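Naneck Tenant Forum
Building Operations > Shared Kitchens
Topic: Disposable cup policy, Falton wing

SHolanda
Facilities Office
Tenants are advised that single-use cups will no longer be supplied in the Falton wing kitchens from June. Each office is asked to provide reusable cups for its own staff and visitors. Plastic tumblers are acceptable, as are mugs and glasses.

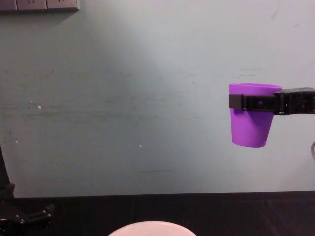
Cups left in the sink after 6 p.m. will be washed and placed on the open shelf. The office will not be responsible for sorting them by tenant. Annual spending on disposables reached 3350 dollars — a figure the building budget can no longer carry.

berberg_suite2
We support the aim but object to the timetable. Our suite receives outside visitors every morning and has no dishwasher. Has the office considered a shared stock of cups, paid for from the service charge?

SHolanda
Facilities Office
A shared stock was reviewed last year. The quotation from Amaral covered 89 cups and did not include replacements. Tenants in the other wing declined to contribute.

berberg_suite2
With respect, the other wing was asked to pay for a kitchen it does not use. The question should be put to Falton tenants alone.
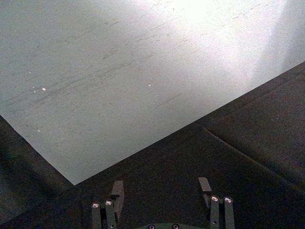
Stavros Stoyanova
I agree with the Facilities Office on this point. A shared stock would be gone within 2 months, and the service charge is high enough already. I would, however, request a second drying rack.

SHolanda
Facilities Office
The request for a drying rack has been noted. Suites without a dishwasher may apply in writing for a later start date.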